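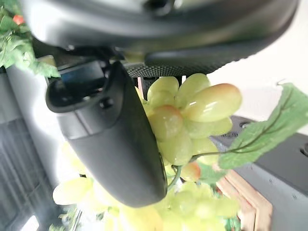 Notebook 3, page 68

Tuesday, October. Fruit stand, teleop, day two of grapes

Started late. The left glove controller would not pair until Edgardo had turned it off, left the room and come back, in that order. Logged as "intermittent". Software is the Tokska build from last week with the slower wrist, which Precious asked for and which I now grudgingly agree with.

Task as written on the whiteboard: pick up the bunch of green grapes from the crate with the left hand, lift clear, put it down in the other crate, let go. Four verbs. The fourth is the one that has been eating our afternoons. Plastic grapes grip back. The berries are glossy and slide against each other until you have closed far enough, and then one of them is wedged beside a finger and comes along for the ride when you open. Liviu did several takes in the morning where the bunch was released beautifully and then followed the hand home.

What seems to help:
Come in over the top of the bunch, fingers spread wider than looks sensible.
Close slowly until the bunch shifts, then a touch more. Stop there. The temptation is to squeeze as if the fruit owed you money.
Open fully before moving the wrist. Count to 2 in your head. Lilibeth counts aloud, and the headset microphone picks it up, so we have a very calm soundtrack to the afternoon session.

The wrist view is good for the last few centimetres and useless before that. Close in, you get gripper, grape, leaf and not much else, and the second lot of grapes behind goes to porridge. I caught myself steering by the leaf, which moves whenever anything touches the stem. Analyn says she does the same. If both of us are doing it then the model will learn to do it, and the day somebody turns the leaf round we shall have a robot with opinions about foliage. To try: turn the bunch between takes so the leaf never sits on the same side twice running. Precious to add it to the reset card.

Total in the grape folder is now 1356 takes, counting the ones from Drimen, which were recorded with the old gripper gains and which I would happily lose down the back of a radiator. Liviu wants to keep them for the negatives. We argued through the tea break and settled on a separate folder, named by him, spelt wrong.

Afternoon: right arm

Swapped operators after lunch. Lilibeth on the controls, me on resets, Edgardo on the stop button with a sandwich. Idea was to get the right arm doing something useful while the left is busy in the green grapes, as the Lumbao people keep asking for two-handed takes and we keep sending them one-handed ones with the other arm hanging there like a coat.

The right crate is tilted on its stand, so the approach that works on the cabinet side is wrong here by exactly the amount of the tilt. Lilibeth found that out first, with a knuckle against a slat. No damage, bit of a noise. After that she brought the arm up diagonally from below and turned the wrist late, and it went much better. The dark bunch is the harder of the two in that crate. Against its own shadows it is hard to tell in the headset where the fruit stops and the gap between slats starts. The red one is kinder to the eye and she went for it whenever she was given the choice, so I stopped giving her the choice.

Head view is the one to teach from for this. Both hands in it, both crates, and the robot's own feet for company.
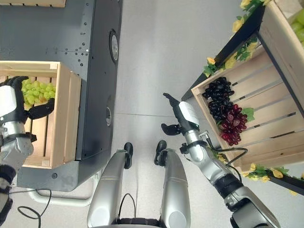

Things to sort before the next session

The cable on the right forearm loops out a fair way by the elbow. It has not caught on the garland yet. Edgardo to put another tie on it, and not one of the bright ones.

Operators keep leaving the idle hand wherever it happened to stop. Needs a rule. My vote is that the waiting hand goes back to the side and stays there, and a take where it wanders off gets binned. Analyn thinks a bit of wandering is natural. She may be right, but she doesn't have to label it.

Pudholm wants 3 clips by Friday's call, one of them with a failed grasp in it. We have a wide selection.

Headset strap: still horrible. Liviu has taken it home to re-stitch, so no recording until he brings it back.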